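Progress Report to the Program Office
Tabletop Manipulation Data Project, Evville Site
Reporting period: second quarter of project activity, closing in May

1. Purpose of this report

This report describes the work completed at the Evville site during the period, compares it with the approved work plan, and states the matters on which the Program Office is asked to decide. Financial statements are submitted separately by the grants department. The report follows the order of the work plan, except that items 3.2 and 3.3 have been combined, as agreed at the last review call.

2. Summary

The project's aim is to build a collection of demonstrated arm movements, with matching video and joint records, from which a control policy can be trained to handle small items on an ordinary work surface. During the period the site moved from trial recording to regular recording. A total of 700 demonstrations were accepted into the collection. They cover 14 of the 19 tasks in the approved list. The remaining tasks have been written up but not yet recorded, for reasons given in section 5.

The first training run on project data was completed at Peñalver, our partner for model development. Results were mixed and are reported in section 6. The schedule for the second half of the project is unchanged, with one exception concerning delivery of the annotation tool.

3. Recording site

The recording area at Evville was refitted at the beginning of the period. In the previous arrangement, people walking through the area changed the background and the lighting between one demonstration and the next, and the partner site raised this as a concern after reviewing the trial material. Recording has since been carried out in a partitioned part of the room. Lighting levels are checked before each session and entered in the session log.

Camera positions were fixed and measured, and the calibration procedure was rewritten. The earlier procedure took up a large part of the morning and had to be repeated whenever a stand was moved. Under the new procedure, calibration is done at the start of the day, verified after the midday break, and repeated in full only if the verification falls outside tolerance. Operators report that this has made the working day more predictable.

Tasks in the present group are recorded with very few items on the table. The work plan calls for simple layouts first, so that the partner site can establish a baseline before distracting items are introduced. Each task sheet specifies the items to be used, the region of the table in which they may be placed, and the degree to which their position must differ from one demonstration to the next.

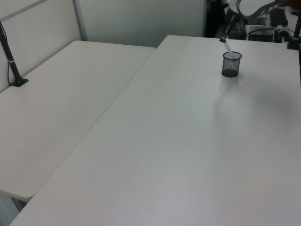
Variation in placement proved to be the hardest part of the task sheets to apply consistently. Operators tend to return an item to a place they find comfortable, and the trial material showed clear clustering near the middle of the permitted region. Placement is now drawn from a printed schedule. The operator reads the next line, sets the item at the stated position and heading, steps clear of the workspace, and begins. Starting positions for the arm are varied in the same manner.

The schedule has added a small amount of time to each demonstration. In the judgment of the project team this is acceptable. The partner site has confirmed that the spread of starting positions in the accepted material now meets the requirement in the data specification.

4. Collection procedure

4.1 Operators

Operators are trained at the site before contributing to the collection. Training consists of a period of supervised practice, a reading of the task sheets, and a set of demonstrations that are reviewed but not retained. An operator begins contributing once the review is satisfactory. Operators who have been away from the equipment for an extended time repeat the supervised practice.

The period of supervised practice was lengthened after the trial stage. New operators were able to complete the tasks, but their movements contained many pauses and small corrections, and a policy trained on such movements will reproduce them. The guidance now asks for a steady motion at a moderate speed and discourages hurried work. It also asks operators to release the item fully and withdraw the arm before ending the recording. Many early recordings ended too soon and could not be used.

4.2 Acceptance

Every demonstration is reviewed before it enters the collection. The reviewer confirms that all data streams are complete, that the streams are aligned in time, that the task was carried out as written, and that the starting layout matches the schedule. The reviewer may not be the operator who made the recording.

Demonstrations in which an item is dropped and then recovered are kept in a separate group. The original specification called for them to be discarded. Peñalver has since asked that they be preserved, as they may be of use in teaching the system to correct its own errors. They are not included in the total given in section 2.

4.3 Storage and transfer

Accepted material is copied each evening to the project server and sent to the partner site at the end of each week. One transfer during the period was incomplete. The fault was found by the automatic check on arrival, and the material was sent again without loss. The site now keeps local copies until written confirmation of receipt has been given.

5. Departures from the work plan

Five tasks have not been recorded. All of them involve a lid or a cap that must be turned while the container is held in place. The present gripper fingers do not hold smooth containers firmly enough, and attempts by trained operators were too uneven in quality to be of value. Replacement finger pads have been ordered from Hokico. The supplier has confirmed the order, and recording of these tasks is planned for the early part of the next period.

The annotation tool supplied under contract by Trumar was due at the start of the period and was received near its end. In the meantime reviewers recorded their decisions in a spreadsheet. That arrangement was adequate for acceptance or rejection but did not allow the separate steps of a task to be marked in time. The step markings called for in the work plan are therefore incomplete. The site expects to mark the existing material while new recording continues, and no extension is requested at this stage.

Recording was also suspended for 2 weeks to allow for the refit described in section 3 and for an electrical inspection of the room. The inspection had been foreseen in the work plan, but the refit had not. Lost time was partly recovered by scheduling two shifts on certain days. The project team does not propose to continue this practice, as the quality of material from the later shift was noticeably lower.

6. First training run

The first training run used the material accepted up to the middle of the period. The resulting policy was tested on the arm at Evville under the same conditions in which the material was recorded, and then under changed conditions.

In the unchanged setting, the policy completed the simplest tasks, those that require an item to be grasped and moved to another part of the table, in most trials. Performance on tasks requiring an item to be inserted into a container was considerably weaker. The usual fault was an approach at the correct position but with the wrong tilt, after which the item struck the rim. The partner site attributes this to limited variety in grasp angle among the demonstrations. The task sheets for this group have been amended, and the placement schedule now includes the heading of the container where it has one.

When the overhead lighting was dimmed, performance fell on all tasks. This was expected at the present stage, as lighting variation does not enter the collection until the third quarter. The result will serve as a point of comparison.

It should be noted that the number of trials was small and that the tests were carried out by site staff who knew which version of the policy was in use. A more formal evaluation is planned, with a fixed set of layouts and a test operator who is not informed of the version. Until it has been completed, the findings above should be treated as provisional and should not be quoted outside the program.

7. Plan for the next period

Work in the next period will begin with the installation and testing of the replacement finger pads, followed by recording of the outstanding tasks. Step marking of the existing material will proceed in parallel. Once the baseline group is complete, the site will begin recording with additional items on the table, in accordance with item 4.1 of the work plan. A second training run will take place after the amended insertion tasks have been recorded in sufficient number.

8. Decisions requested

The Program Office is asked to approve the retention of recovered-drop demonstrations as a separate group, together with the associated storage cost, which can be met from the existing equipment line.

The Program Office is also asked to confirm that the step markings may be delivered with the next report. The project team would be grateful for a reply before the second training run is scheduled, as the partner site must reserve computing time in advance.

Submitted by the Evville site office on behalf of the project team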